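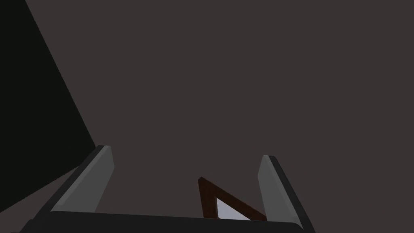 Week 6 – who does the job once the arm does the lifting?

Okay, back to the Kurek packing plant from Monday! Two arms went in, and 19 people worked that line. Not one got laid off, but the jobs changed a lot (the case study by Maja Jasińska starts on p. 36, please read all of it). Pickers turned into minders – they clear jams, reset grippers, and wait. I did a job like that one summer and the waiting wore me out more than the lifting ever did.

For your groups: who decides when the arm stops? And should a minder earn more than a picker? Bring one page of notes.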